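Sorting out the light over my desk

28 February 2021

The desk has been in the back bedroom since last May, and the light was the part I never fixed. I had one ceiling fixture behind my chair, so my own shadow fell on whatever I was drawing. Product shots for the blog came out gray on one side and yellow on the other.

What I had

The old bulb was rated at 800 lumens, warm white. The window faces north and gives even light until mid-afternoon, after which the two sources no longer match. I was correcting color by hand in every photo, up to 49 in a bad week.

What I changed

The ceiling light now stays off while I work. I put a Nernano bar lamp on the back edge of the desk, with the head set forward so it shines down and slightly away from me. It puts out 1000 lumens at full power and dims in five steps. I use step three for drawing and step five for photos. Adjoa Yakubu lent me hers for a week before I bought one, and I would suggest the same to anyone — the listed color temperature says little about how paper looks under it.

The cable runs down the rear left leg in adhesive clips. Two of the clips let go within a month. I replaced them with screw-in ones and they have held.

Surfaces and small metal things

A pale top bounces light back up into the shadows, and I left mine pale for that reason. Shiny items are harder. Split rings and keys pick up every source in the room, so one lamp plus a sheet of tracing paper in front of it works better than two bare lamps.

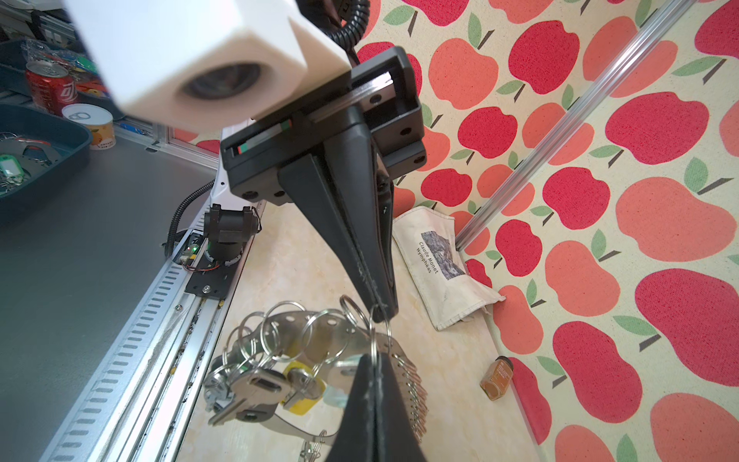 Still to do

The shelf above the monitor throws a hard line across the right side of the desk. I can lower the lamp or move the shelf up, and the shelf is screwed into a stud, so the lamp will probably go first. Akua Appiah asked in the comments about blinds. I have a roller blind from Stestar in its box and will measure the window frame before I open it.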